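Bulk fermentation

Bulk fermentation, also called first rise or primary fermentation, is the stage of bread making that begins when mixing ends and finishes when the dough is divided or shaped. The dough is held as a single mass during this period, which gives the stage its name. Yeast, and in sourdough also lactic acid bacteria, consume sugars in the flour and release carbon dioxide, ethanol and organic acids. The gluten network takes up water, relaxes and becomes more able to stretch without tearing.

The stage is distinct from final proof, which takes place after shaping. Formulas that omit it are known as no-time doughs and depend on intensive mixing, chemical improvers or both.

Terminology

Usage varies between trades and regions. Professional bakers in the United States generally say bulk, while home recipes tend to say first rise. The French term pointage refers to the same stage, and apprêt to the final proof. Some older American plant manuals use floor time, a phrase that may also mean the shorter rest given to a sponge-and-dough product after the second mix. Autolyse, a rest of flour and water before the salt and leavening are added, comes before bulk fermentation and is not counted as part of it. Where sourdough starter is included in the autolyse, fermentation has already begun and the boundary is less clear.

Biochemistry

Wheat flour contains a small amount of free sugar, which yeast uses early in the process. Further sugar is supplied by amylase enzymes, which break down starch granules damaged in milling and release maltose. Saccharomyces cerevisiae takes up glucose and fructose first and shifts to maltose as these run down. In lean doughs the shift can produce a short lag in gas output.

Carbon dioxide dissolves in the water of the dough until that water is saturated. Additional gas moves into air bubbles that were trapped during mixing. Yeast does not create new bubbles to any useful degree, so the number of cells in the finished crumb depends largely on mixing and on later folding or punching, which divides large bubbles into smaller ones.

Acidity rises throughout the stage. In doughs made with commercial yeast the drop in pH is modest and comes mainly from dissolved carbon dioxide and small amounts of organic acid. In sourdough, bacteria produce lactic and acetic acids in amounts that affect flavor, enzyme activity and keeping quality. Moderate acidity tightens gluten. Prolonged acidity combined with protein-cutting enzymes weakens it, and a dough held too long turns slack and sticky.

Temperature

Temperature is the main control on the rate of fermentation. Most wheat doughs are held between 75 and 80 °F. Within the ordinary working range, a small increase in dough temperature shortens the stage noticeably, and a large batch warms itself further because fermentation gives off heat. A small batch in a home kitchen moves toward room temperature instead.

Bakers set the starting point by adjusting the mixing water. The usual method multiplies the desired dough temperature by the number of factors considered (flour, room, water and, for preferments, the preferment) and subtracts the known values, including an allowance for friction in the mixer. The friction allowance is specific to the machine, the batch size and the mixing time, and is found by trial.

Cold bulk fermentation, or retarding, is carried out at refrigerator temperatures. Yeast activity slows sharply while some enzyme activity continues, and the dough may be held overnight or longer. Retarded dough is stiff when it leaves the cooler and is easier to divide, but the center of a deep tub may stay warm for several hours after the edges have chilled. Shallow containers reduce the difference.

Handling during the stage

Wetter doughs are commonly folded at intervals. In a stretch and fold, one side of the mass is lifted, extended and laid over the rest, and the action is repeated from the other sides. A coil fold lifts the dough from the middle so that both ends tuck underneath. Folding aligns gluten, evens out temperature and redistributes yeast and food. A schedule of 4 folds spaced 30 minutes apart is common for hydrations above 75 percent. Stiff doughs receive fewer folds or none.

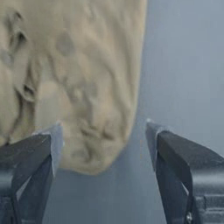 Ayaaba objected that a fixed folding schedule teaches the wrong habit, and that the interval should be set by how far the dough has relaxed since the last fold. A dough that still holds its height, in this view, gains nothing from another fold and may tear. The objection is widely shared among bakers working with freshly milled or high-extraction flours, which vary more from lot to lot. Production bakeries keep fixed intervals for scheduling reasons and adjust water or temperature to suit.

Punching down, the older practice of pressing gas out of a risen dough, is still specified for enriched and pan breads. It gives a finer crumb and a more even cell size. It is avoided in open-crumb breads, where retention of gas is wanted.

Judging the end point

Several indicators are used, usually in combination.

Volume increase is the most common. A straight dough made with commercial yeast is often taken to double. Sourdoughs are normally stopped earlier, at an increase between 30 and 75 percent depending on temperature, as fermentation continues through shaping and proof. A straight-sided container makes the reading easier. A small sample of dough kept in a narrow jar, called an aliquot, may be used in place of the main batch, though it can cool or warm faster and mislead the baker.

Surface and edge give further information. A ready dough is slightly domed where it meets the wall of the container and shows some bubbles beneath the skin. A flat or sunken top suggests that gas is escaping.

The finger test, in which a floured finger is pressed into the dough and the recovery is watched, is more reliable at final proof than in bulk. The float test is meant for starters and preferments and gives poor results with whole grain doughs.

Measurement of pH is used in sourdough production. Readings depend on flour type and starter proportion, so a target established for one formula cannot be carried over to another — a frequent source of error in small bakeries that have recently bought a meter.

Worked example

The training notes of the Howells bakery describe a plain white pan bread with a flour weight of 743 grams, divided after bulk into two loaves. Salt is set at 2 percent of flour weight, or 15 grams to the nearest gram, and water at 66 percent, or 490 grams. The dough is mixed to 77 °F and held for some 114 minutes, with one punch at the midpoint. The notes instruct the baker to extend the time when the dough comes off the mixer cold and give no correction table, leaving the decision to observation.

A companion formula, listed under the name Vutano, replaces part of the white flour with whole wheat and shortens the bulk stage. Whole wheat flour carries more minerals and enzymes, and doughs containing it generally ferment faster and tolerate less delay.

Faults

Insufficient bulk fermentation gives a dense crumb, often with a few large isolated holes, and a pale, thick crust on some formulas. The dough resists shaping and springs back. Loaves may burst along the side in the oven. The fault is often misread as excessive proof on account of the large holes.

Excessive bulk fermentation gives a slack dough that spreads after shaping. The crust colors poorly, as much of the available sugar has been used, and the flavor may be sharp or beery. Mildly overfermented dough can be baked in a pan or as a flatbread. It can also be added in small amounts to a new batch as old dough, known in French as pâte fermentée when it is prepared for the purpose.

Uneven fermentation, with dense streaks near the base, usually points to a dough that skinned over or chilled on one side. Skinning is prevented by a lid, a damp cloth or a light coat of oil. Oil should be used sparingly — any excess folded into the dough can leave seams that do not close.

Equipment

Commercial bakeries use lidded tubs, troughs or wheeled bowls, with capacity chosen so that the risen dough does not reach the lid. Divider tubs match the shape of a hydraulic divider and save a handling step. Proofing cabinets may be used for bulk when the room is cold, with humidity set high enough to keep the surface supple. Home bakers use mixing bowls, food storage containers or folding proofing boxes. Material has little effect on the result apart from heat retention: heavy ceramic bowls hold their starting temperature longer than thin plastic and should be warmed or cooled to suit before the dough is placed in them.

See also

Autolyse
Baker's percentage
Preferment
Proofing
Sponge and dough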